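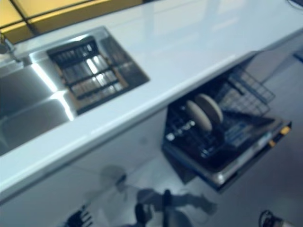 Two plates in the lower rack of an open dishwasher.

Unloading a dishwasher is a poor demo and a good test

Most claims about household robots rest on a task chosen by the people making the claim. Folding one towel is a favorite. Picking a sponge off a bare table is another. I would like to see the field argue about dishwashers instead.

The task is dull and well bounded. The door is down, the rack is out, the plates stand on edge. A person does it while talking on the phone. For a machine, every part of it is awkward. The rack is a grid of dark wire that depth sensors read badly. Plates overlap, so the rear one has to be inferred from a rim. Steel and glossy counters throw highlights that move whenever the camera moves. The gripper must reach below counter height, over a door it can't lean on, and close on an edge a few millimeters thick.

Ross Crichton ran 114 unloading trials on the Munda arm at Ferkley last July and reported 73 with every dish put away intact. I think that number deserves more attention than it got. It is bad by the standard of a kitchen and good by the standard of the literature, and he published the failures with the successes. Most of the failures were second plates: the first came out clean, its neighbor shifted, and the planner went on working from the old position.

The usual answer is more data. Pringle's group trained on 700 recorded unloads and improved the grasp, but the shifted neighbor still beat them. My view is that the missing piece is looking again after each contact, which costs seconds and makes for slow video.

So, can machines do chores yet? One chore, in one kitchen, with someone standing by, yes. I would not call that household work. A fair threshold would be a full load, mixed dishes, a kitchen the system has never seen, and no resets. Until a lab reports that figure, I'd treat the word "general" in an abstract with suspicion.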